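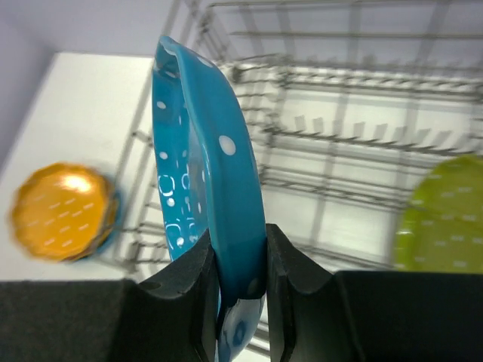 Maya Semaan
Staff writer, home and kitchen

Carmela Fabbri has been glazing dinnerware at her Gesdale studio for six years, and she washes all of her own plates by hand. She stands them in a wire rack by the sink, one to a slot.

"People ask me if the dots come off," she said. "They're under the clear glaze. You can scrub them."

The turquoise plate with the white dots and rings is the pattern she sells most. She puts the dots on freehand, so they come out in different sizes. The rings take longer. She makes them with the end of a cut straw, and she throws out the straw when the edge goes soft.

"I used to measure it all," Fabbri said. "Then I had a batch of 64 to get done for a restaurant and there was no time. The restaurant liked those better."

The yellow dishes with the wavy edge came later. She cuts the scallops while the clay is still firm but damp, then smooths each one with a sponge. More of them crack in the kiln than the round plates do – about one in a shelf, she said – and she charges a little more for them.

I asked how she wants people to look after them at home.

"A rack with prongs is good. Stand them up and let the air get to both sides. Don't lean two together, that's how you chip a rim. And the wire has to be smooth. I had an old rack where the coating had worn off and it left gray marks on everything."

The marks came off with baking soda and a wet cloth. She replaced the rack anyway.

Her rims are rolled, which makes them thicker at the edge and easier to hold with soapy hands. She picked that up from Leonilde Rocha, who taught her to throw and still fires two shelves in the same kiln every November.

"She thinks my colors are too loud," Fabbri said. "She eats off them, though."

The studio shop is open afternoons. Seconds are on the low shelf by the door.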